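Tapered bins: does anyone rate them?

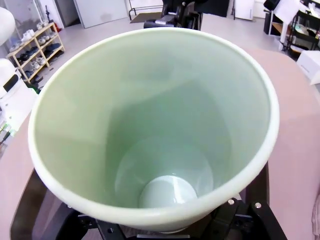 mallthorpe_meg
I've been trying to sort out the back room and I keep being told by the decluttering crowd that you need a small bin on every work surface. One for the table, one for the shelf, one by the door. I'm not convinced. A bin on the table is a bin you have to empty, and I already don't empty the big one often enough. Also, why are they all this shape? The pale green one is wide at the rim and then narrows down to a little round floor, so most of the room is at the top where stuff falls out. Looks nice, I'll give it that. Has anyone kept one of these going for longer than a month?

gavalas77
Yes, 3 years and counting. Different make, same sort of cone. It lives on my sewing table and takes thread ends and paper scraps. I wouldn't be without it.

pottingshedpete
Is that even a bin? Looks like a plant pot to me. Check the bottom for drainage holes before you go putting teabags in it.

mallthorpe_meg
No holes. The bottom is one shiny pale disc all the way across. It was sold to me as a "tidy pot", make of that what you will.

pottingshedpete
Then it's an outer pot for standing another pot in. Shops call everything a tidy now. Put a fern in it and stop worrying.

kartini_n
Disagree with Pete. I've got ferns in pots like that and the inner pot wedges halfway down because of the slope. You can't get it out without pulling the plant. Makes a better bin than a planter, and I say that as someone who doesn't much like it as a bin either.

Wuso
The shape is so they stack. Saves space in the lorry and in the shop, and does nothing at all for you once you've got it home. Straight sides every time. I had two tapered ones in the kitchen and both went over whenever somebody brushed past with a bag.

gavalas77
Mine has never gone over. What were you putting in them?

Wuso
Rubbish. In a bin. Radical I know.

gavalas77
Heavy at the top or heavy at the bottom, I meant. If you fill one with scrunched-up paper it's going to be light, of course it goes over. Put a flat stone in first.

Wuso
So I buy a bin and then I have to buy a stone.

kartini_n
You don't buy a stone, you go outside.

mallthorpe_meg
This is my whole point though. Last time I followed this sort of advice I ended up with 29 matching boxes and spent a weekend deciding what to put in them. My sister-in-law Wulan Nair swears by the one-bin-per-surface rule and her house does look lovely, but she also goes round every evening with a sack collecting from the lot of them. I timed her in January. It took longer than my whole washing-up.

seconddrawerdown
Does she use liners? Liners are the real nuisance with this shape. A square-bottomed bag bunches up in the narrow part and you lose half the space, and the top won't stretch over a thick rolled rim like the one on yours without splitting.

mallthorpe_meg
She uses bread bags. Says they fit. I have not checked.

seconddrawerdown
Bread bags won't go over that rim, no chance.

gavalas77
You don't need a liner for dry scraps. Tip it into the big bin, wipe round with a cloth, done. Smooth inside, no corners for the fluff to sit in. That's the one thing the round ones do better and Wuso knows it.

Wuso
I'll allow the corners. I still say it's a plant pot.

pottingshedpete
Thank you.

kartini_n
Try it for dirty dusters or wooden spoons if you don't want it as a bin. I had umbrellas in one by the door at the Mimville flat and that was a mistake, so keep it to short things.

mallthorpe_meg
Right. It can stay on the table for a fortnight with string and offcuts in it, no liner, no stone. If I've not emptied it by then it's going to the charity shop, and Pete can go and buy it back for a fern.

pottingshedpete
What are you asking for it?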